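Flellgate beverage cell – progress report to the Dikeo fund, November
Shared 4 times

This report covers the stirring task at the Sturnham site and the stop we reported to you earlier in the period. Work on the task was halted for most of the month. It has since resumed under reduced limits.

The fault was a loss of force reading at the wrist. During a stir cycle the arm lowers a stirrer through the opening in the cup lid and follows a small circle. If the stick meets the lid, the force reading should rise and the arm should back off. In the failed cycle the reading stayed at its last value. The arm kept pushing down, the lid gave way and the cup went over. The operator pressed the stop. There was no injury, and the cup held only cold water, as our test rules require.

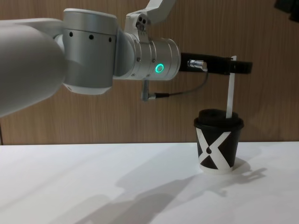 The log shows that the force value had been frozen for 900 ms before contact. The controller treated a repeated value as a good one. It had no check on the age of the data, only on its size. This was our error and it had been in the code since the first version written under the Mensah work package.

Three changes have been made. The controller now stops the arm if no new reading arrives within 100 ms. Downward speed near the lid has been cut by half. The arm also makes a short test move before each cycle and compares the reading with the expected one – a mismatch ends the cycle before the stick is lowered.

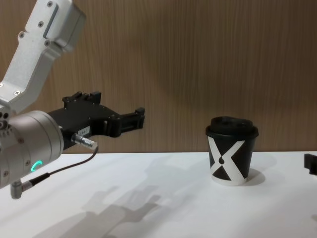
Reading time: 2 min

We then ran 13 cycles with the signal cut on purpose at different points. The arm stopped in all of them. In one, the stop came later than planned, although still inside the limit we had set for stick travel. We have not found the reason and the case remains open.

The cause of the frozen signal itself is not settled. A loose connection is the leading guess, but we could not reproduce it by moving the cables by hand. A software stall on the reading side is also possible.

The task is almost four weeks behind plan. Hot liquid trials stay on hold until the late stop is explained. No change to the budget is requested. The next report will include the full cycle log.

Comments (3)

dk_controls: Was the 100 ms limit taken from a measured stopping distance?

Flellgate project office: Yes, measured at the reduced speed. It would need to be set again if the speed goes back up.

rowan77: Please put the late stop case in the log as its own entry.

Contact: Flellgate project office, Sturnham | © Flellgate | Back to top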